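# The doors of Matasbridge

When I moved to Matasbridge, I believed that an old door was only an old door. My neighbours corrected me quickly. In this town people talk about doors as in other places they talk about football.

The reason is the river. Every October the damp comes up Sotby Lane and the wood begins to swell. By winter half of the street must push with the shoulder to come home. In spring the same doors are too small, and the wind goes through.

Barbara Kurek has repaired them for most of her working life. Her workshop has 293 old hinges on the wall, each with a paper label, and she will not sell one of them. When I asked what a new front door costs, she answered 3000 pounds, and then she looked at me as if I had asked for something rude. A good repair is 600.

"People plane the edge in the wet months," she told me. "Then summer comes and they have a gap for the cat."

Her advice is to wait. Mark the place where the door sticks with a pencil, and look again in May. If it still sticks, the hinge is often guilty and the wood is innocent.
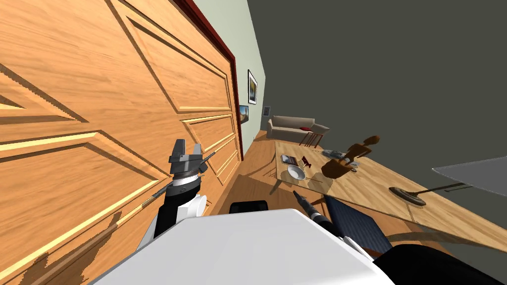
*A panelled wooden door with a dark red frame, in a computer rendering.*

She is strict also about paint. Many houses here had thick layers put on by the Radulović firm, which painted half the town before it closed. Under them the panels could not move, and some of them split along the grain. Barbara takes the paint off slowly, with a scraper and a lot of radio.

Not everybody agrees with her. At number 198 the owner has put in a Kakska door, made of steel, and he is very content with it. It closes in all weathers. Barbara passes it each morning on the way to the workshop, and she says good morning to him, but she does not look at the door.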